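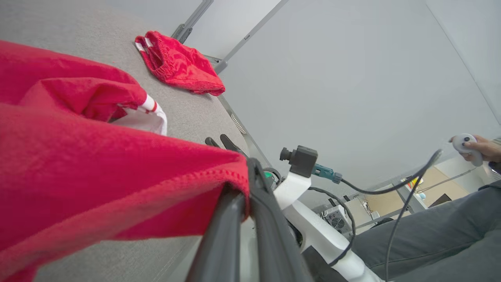
Red knit fabric held between two dark gripper fingers.

Osvaldo Caruso has heard a lot of officials promise to win the war on drugs, and he would like one of them to tell him what winning looks like.

"They shake hands, they say commitment, they go to lunch," he says. "I was a drug counselor under four different directors at the Bernareo clinic. Every one of them was committed."

Caruso retired in August. We met on a Sunday at his kitchen table in Pietrzak, where the county has just announced a new treatment plan with 100 beds. He doesn't believe in the beds.

"Go count the nurses first," he says. "A bed with no night nurse is furniture. They had 5 people on the overnight list when I left, and 2 of those were out on leave."

The plan came from the office of Esmaeil Parsa, who chairs the county health panel. Parsa told me by phone that hiring is "well in hand" and that the first ward, at the old Dalolari building, will open on schedule. I asked him for the schedule. He said it was being finalized.
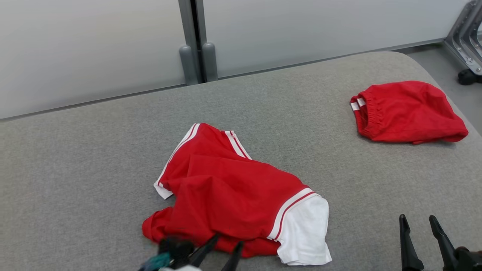

I put that answer to Caruso, who laughed for some time.

"Esmaeil isn't a bad man," he says. "He reads the reports. But who writes them? The same people who want the money."

One report says 503 people finished treatment in the county last year. Caruso wants to know what "finished" means. In his day, he says, a person who came to the last session was marked as finished, even if he was using again by the weekend. Parsa's office confirmed that the county does not follow up with patients after discharge. A spokesman said a follow-up survey was "under discussion."

Caruso isn't easy to pin down either. When I asked what he would do with the money, he talked about bus fare, then about the Skureck pharmacy closing at six, then about landlords.

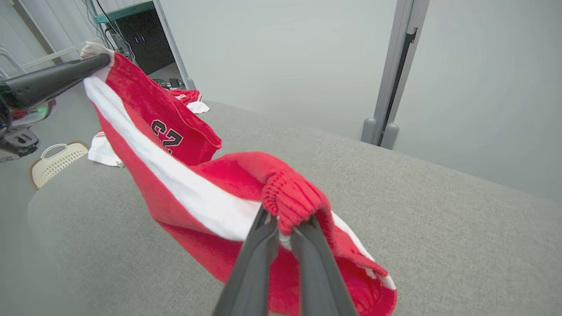
"Fine, you want one thing," he says. "Keep the walk-in desk open at night. People decide to quit at two in the morning. By nine they've changed their minds."

Is there proof of that? He admits there isn't much, beyond what he saw himself. The clinic tried late hours once and dropped them after a few months, and he and Parsa disagree on why. Parsa says few people came. Caruso says the sign outside still had the old hours on it.

The panel votes on the plan next month. Caruso says he'll attend if there's parking.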